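I've had the Lomenum hand-held gripper for a month now, on loan from Philomena Gilmartin, who swears by hers, and I've been putting it up against my old Skotach. Short version: I like it, mostly!

First thing you notice is the fingers. They're big, square-ended blocks of black plastic, much chunkier than the Skotach's skinny ones, and they mark easily (mine have a fair few scuffs). The camera gives you a good look at both tips and plenty of table ahead, so lining up on small stuff is far less of a guessing game. 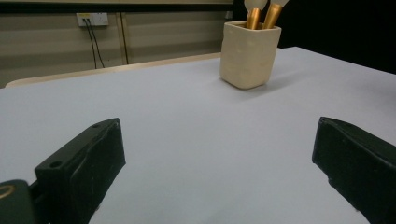 Lining up on the cup, from the gripper's own camera.

Squeezing is lovely and light. The Skotach left my thumb aching after half an hour, and it weighs 356 g on my kitchen scales against 346 g for this one, so I can't blame the weight. Must be the trigger spring.

Grumbles? The strap is rubbish, and I had to restart the software 4 times in one afternoon before it would save a recording. Spare fingers are £89 a pair as well, ouch.

I'd still pick it over the Skotach. Next up is the Mesa, if Philomena ever gives it back.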